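How many demos before I retrain?

Sekar Khoo
I'm recording pick-up examples by hand-guiding the arm, with the wrist camera saving every run. The object is a white case on a plain beige surface. I have 148 runs so far and the policy still closes the fingers too early. Do I keep recording, or train again now? 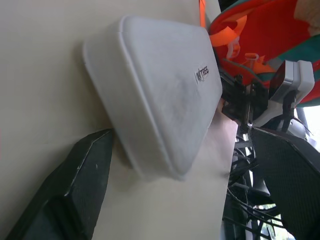 Qistina Halim
Train now, then look at where it fails. Hold back 20 runs for testing and don't touch them. When I added more of the same starts, my results stayed flat. Move the start pose and tilt the object differently each time.

Wahyudi Oei
More data. We stopped at 1751.

Saodah Raju
Check your timestamps first. Mine lagged the gripper signal by 5 samples and it closed early too.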